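Hand-guided demonstration

Hand-guided demonstration is a way of teaching a robot a task by having a person carry out the movements first. The recordings are then used to train a control program. It is one of several forms of robot teaching, alongside remote control (teleoperation) and moving the robot's own arm by hand.

In the hand-held form, the operator works with a gripper that has the same fingers as the robot's. A camera on the tool records each attempt. Small household objects are common test items, and a tray or box lid is often used to mark out the work area. 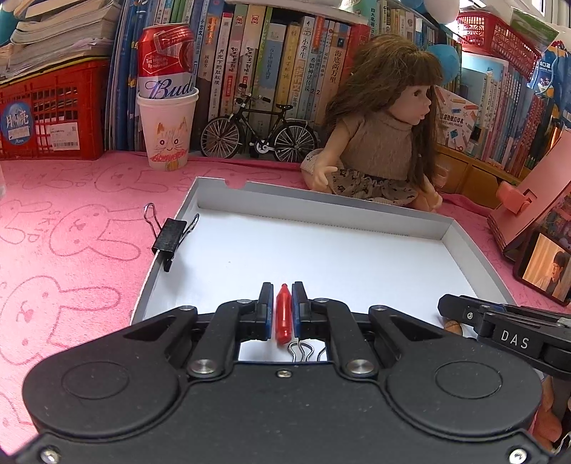

Hand-held gripper with a small red marker or crayon between its fingers, at a white box lid. A second gripper is at the right.

The Flavdale method, described by Vinzenz Koller and Silvan Moser, calls for 400 to 500 attempts per task, gathered in at least three different rooms. Tasks needing two hands are recorded with a pair of grippers whose timing must match.

Remote control gives data from the real robot but is slower to collect. Both kinds are mixed in the later Wistholm trials.

See also: Teleoperation; Imitation learning; Robot gripper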